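Throw pillow

A throw pillow (also called a scatter cushion, an accent pillow, or in my house just "one of those") is a small stuffed cushion that sits on a couch, chair, bench or bed. It's there partly for comfort and mostly for looks. I've been writing entries for this home goods encyclopedia for 6 years and this is the one I get the most mail about, so I've let it run a bit long.

Name

Americans mostly say throw pillow. The British say cushion and keep the word pillow for the thing you sleep on, and I've seen more than one online order go sideways over it. "Decorative pillow" is what stores print on the tag. A bolster is the long round kind, and a lumbar pillow is the rectangular kind that goes behind the small of your back. Some shops call the lumbar an oblong or a kidney pillow, and I wish they'd pick one!

Shape and size

Square is the standard, and most sofas look fine with squares. Rectangles are what I reach for on a single armchair, where a square pushes you too far forward. There are also rounds, knots, wedges and novelty shapes, which I'll leave to braver writers.

A useful habit is to buy the insert a little bigger than the cover. A cover filled with an insert of exactly its own size tends to go slack in the corners after a season, and then you get that sad, dog-eared look. Going up a size fixes it, though with rectangles you have to watch the short ends, where an oversized insert bunches.

Covers

Cotton and linen are the everyday choices. Velvet is lovely and collects hair from every animal within a mile. Then there's the big family of woven patterned fabrics – jacquards, damasks, brocades – where the design is made on the loom instead of printed on afterward. Printed covers are usually lighter and cheaper, and a good print can hold its own against a weave from across a room.

Leaf and flower patterns have been popular for as long as people have been covering cushions. The quiet ones, a pale leaf on a pale ground, are my favorites, because they go with nearly anything and you don't get tired of them. Metallic touches go in and out of style. A shiny thread or a bit of foil printing catches the light and makes a plain beige look dressed up, but it does ask for some care (see Cleaning, and please do see it before you get the iron out).
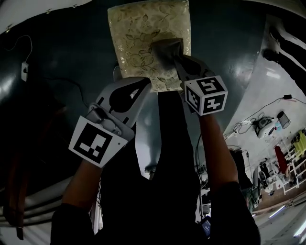
Closures come next, and I have opinions. A hidden zipper along the bottom seam is the neatest. An envelope back, where two pieces of fabric overlap, is the easiest to sew and has nothing to scratch the couch, but it gapes if you overstuff it. Buttons are charming for a week. Ties I can take or leave. If you're sewing your first cover, make an envelope back, and make the overlap more generous than the pattern tells you.

Filling

Feather and down inserts have the nicest slump, and they hold the karate-chop dent that decorators love. They also leak quills through a thin cover and need plumping every day. Polyester fiber is cheap, washable and springy when new, and it goes lumpy with age. Foam keeps its shape but feels stiff for leaning on. I've also tried shredded foam, wool and buckwheat hulls. The wool was wonderful. The buckwheat sounded like somebody walking on gravel every time I turned a page.

My longtime correspondent Sándor Bognár restuffs old cushions in Gedthorpe, and he likes a mix: fiber in the middle, feather on the outside, in two separate inner bags. He says it gives you the slump without so much daily punching. I've copied him on 5 pillows now and I'm a convert.

Cleaning

Take the cover off and read the label first. Plain cotton usually goes through a cool machine wash, inside out, zipper closed. Dry it flat or on a line and put it back on the insert when it's completely dry. Velvet, and anything with a metallic finish, I treat as dry clean or spot clean unless the label says otherwise. A hot iron can dull foil printing or lift it right off, so if you must press, do it from the back with a cloth in between, on the lowest setting.

For inserts, polyester can often be machine washed, two at a time to keep the drum balanced. Feather inserts take forever to dry and smell like a wet barn until they do. Between washes, a vacuum with the upholstery brush picks up most dust, and a few hours outdoors on a breezy September afternoon does more good than any spray I've bought.

Arranging

Odd numbers look relaxed and even numbers look formal, or so the rule goes. I've followed it and ignored it and my guests sat down just the same. What does seem to help is putting the biggest pillows at the outside corners and the smaller ones toward the middle, with a rectangle in front if you like layers. Mix one busy pattern with one quiet one and a solid, and pull at least one color from the rug or the curtains.

Against a dark couch or a dark wall, a pale cover stands out and brightens the corner – it also shows every fingerprint, so give it a spot away from the snack end.

Storage

Off-season covers fold flat and take up next to no space, so keep the covers and reuse the inserts. Metallic prints are better rolled than folded, with tissue inside, or you may find a crease line that never quite goes away. Whole pillows can go in a breathable cotton bag on a closet shelf. I don't care for vacuum bags with feather fillings, and mine took days to puff back up.

See also: Bolster; Bench cushion; Pillow sham; Slipcover; Upholstery fabrics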